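第3章 連続ドラマの録画設定

本章では、Pukside録画チューナー(以下「本機」)で連続ドラマを毎話録画するための設置、登録、確認の手順を記載します。単発番組の予約は第2章、録画済み番組の書き出しは第5章を参照してください。画面上の項目名は[ ]で示します。

3.1 設定を始める前に

次の状態になっていることを確認します。

・アンテナ線とB-CASカードが本機に接続されている。
・USBハードディスクが登録済みで、[機器一覧]に表示されている。
・本機の時刻が自動取得されている。手動で合わせた時刻では連続録画を登録できません。
・番組表の受信が完了している。初回の受信には一晩かかる場合があります。

注記:番組表に空白の局がある場合は、[設定]-[受信]-[番組表の再取得]を実行してください。再取得中は本機の電源プラグを抜かないでください。

3.2 設置と配線

1. 本機を水平な場所に置くか、別売の金具で壁面に固定します。
2. アンテナ線を[アンテナ入力]に差し込み、ナットを手で締めます。工具は使用しないでください。
3. USBハードディスクを背面のUSB端子に接続します。前面の端子は再生専用です。
4. HDMIケーブルでテレビと接続します。
5. 電源プラグをコンセントに差し込みます。

注意:本機の上面には通風孔があります。布、雑誌、他の機器などを載せないでください。録画中は内部の温度が上がり、規定値を超えると録画を中断します。
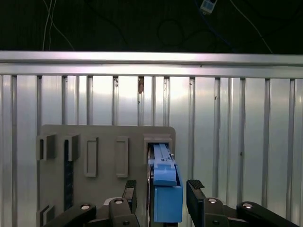

壁面に固定する場合、アンテナ線と電源コードは本機の重量を受けない経路に通します。ケーブルを引っ張った状態で固定すると、端子に力がかかり、受信レベルが不安定になることがあります。上方から引き下ろすときは、写真の左上寄りに見える2本の白いケーブルのように、わずかな曲がりを残してください。曲がりを残した部分を結束バンドで締め付けないでください。金具の取り付け寸法は金具付属の説明書に従ってください。

電源コードとアンテナ線は束ねず、別々に通します。やむを得ず交差する場合は直角に交差させてください。配線が終わったら[設定]-[受信]-[受信レベル]を開き、すべての局で表示が緑になることを確認します。黄の局がある場合、録画はできますが、天候によって映像が乱れることがあります。

3.3 連続ドラマを登録する

1. リモコンの[番組表]を押します。
2. 登録するドラマの放送回を選び、[決定]を押します。第1話である必要はありません。
3. 表示されたメニューから[連続録画]を選びます。
4. [追跡方法]を選びます。

 [番組名で追跡]:番組名の共通部分を手がかりに次回を検索します。工場出荷時の設定です。
 [曜日・時刻で追跡]:同じ局、同じ曜日、同じ時刻の番組を録画します。番組名は参照しません。

5. [録画先]と[画質]を選びます。
6. [登録]を選び、[決定]を押します。[予約一覧]に「連」のマークが付いた項目が追加されます。

登録できる連続録画は最大200件です。上限に達すると[登録]が灰色になります。放送が終わったドラマの登録は自動では消えません。3.6の手順で削除してください。

注記:[番組名で追跡]では、番組名の末尾にある話数、副題、記号(「新」「終」「再」「字」など)を除いた部分を比較します。局側が途中で題名の表記を変えた場合、次回を検出できないことがあります。

3.4 放送時間の変更と延長

[番組名で追跡]で登録したドラマは、開始時刻が前後3時間以内で変更された場合に自動で追従します。これを超える変更、別の曜日への移動、別の局への移動には追従しません。

スポーツ中継の延長などで放送が繰り下がる場合は、次の設定を行います。

1. [予約一覧]から対象の項目を選びます。
2. [詳細]-[延長対応]を選びます。
3. [入]を選び、[決定]を押します。

[延長対応]を[入]にすると、番組表の更新情報を放送開始の直前まで取得します。この間、本機は待機状態でもファンが回ることがあります。故障ではありません。

初回と最終回は拡大枠で放送されることが多く、直後の番組の予約と時間が重なる場合があります。重なったときは[優先度]の高い予約を先に録画します。優先度が同じ場合は、先に始まる番組を優先します。後の番組は、先の番組が終了した時点から途中録画になります。途中録画になった番組には、録画一覧で「途」のマークが付きます。

注意:本機が同時に録画できるのは2番組までです。録画中に別の番組を視聴する場合、その番組が録画中の局と異なると、視聴できないことがあります。

3.5 再放送と総集編の扱い

Azarドラマ専門チャンネルのように、同じ回を一日に複数回放送する局では、重複した録画が発生します。重複を避けるには、次のとおり設定します。

1. [予約一覧]から対象の項目を選びます。
2. [詳細]-[重複回の扱い]を選びます。
3. [録画しない]を選び、[決定]を押します。

判定には番組情報の話数と副題を使用します。どちらも記載されていない回は、重複とみなさず録画します。受信不良などで途中録画になった回がある場合は、次の再放送を自動で録画し直します。録画し直した後も、元の番組は削除されません。

総集編、特別編、出演者による番組宣伝は、番組名にドラマの題名が含まれていれば録画の対象になります。除外するときは[詳細]-[除外語]に「総集編」「ナビ」などの語を入力してください。除外語は全角と半角を区別しません。

注記:12月の末から年始にかけては特別編成となり、同じドラマが一挙放送されることがあります。空き容量が不足している場合は、この期間だけ連続録画を[一時停止]にしてください。一時停止は手動で解除するまで続きます。

3.6 登録の変更と削除

1. [予約一覧]を開き、「連」のマークが付いた項目を選びます。
2. 内容を変更する場合は[詳細]、次回だけを取り消す場合は[次回を飛ばす]、登録全体を取り消す場合は[連続録画を削除]を選びます。
3. 確認画面で[はい]を選びます。

登録を削除しても、録画済みの番組は残ります。録画の実行中は[連続録画を削除]を選択できません。

3.7 Cellelアプリからの操作

スマートフォン用アプリCellelを使うと、外出先から登録内容の確認、次回の取り消し、優先度の変更ができます。[追跡方法]の変更と[除外語]の入力はアプリからは行えません。

1. 本機とスマートフォンを同じ家庭内ネットワークに接続します。
2. 本機で[設定]-[ネットワーク]-[アプリの登録]を開きます。
3. 画面に表示された番号をアプリに入力します。
4. アプリの機器一覧に本機が表示されたことを確認します。

登録した番号は一度だけ有効です。機種変更をしたときは、もう一度手順2から行ってください。

3.8 録画できなかったとき

[お知らせ]に表示された内容を確認し、次に従って処置します。

「次回が見つかりません」
番組表に該当する回がありません。放送休止の可能性があります。翌週も表示される場合は、番組名の表記が変わっていないか確認し、新しい表記の回から登録し直してください。

「空き容量が不足しています」
不要な番組を削除するか、[録画先]を別のUSBハードディスクに変更します。

「エラー827」
USBハードディスクとの通信が途切れました。本機の電源を切り、USBケーブルを差し直してから電源を入れます。再度表示される場合は、USBハブを使わず本機に直接接続してください。ハードディスクの初期化を行うと、録画済みの番組はすべて消去されます。

「受信できませんでした」
アンテナ線の接続と受信レベルを確認します。特定の局だけで表示される場合は、チャンネルの再スキャンを行ってください。再スキャン後も連続録画の登録は保持されますが、局の番号が変わった項目は[要確認]と表示されます。項目を開いて局を選び直してください。

本章の改訂日:2022/5/5
文書担当:Milan Verschueren 技術確認:Eoin Mulcahy

Hutavside サポート窓口 | お問い合わせ | © Hutavside | ページの先頭へ戻る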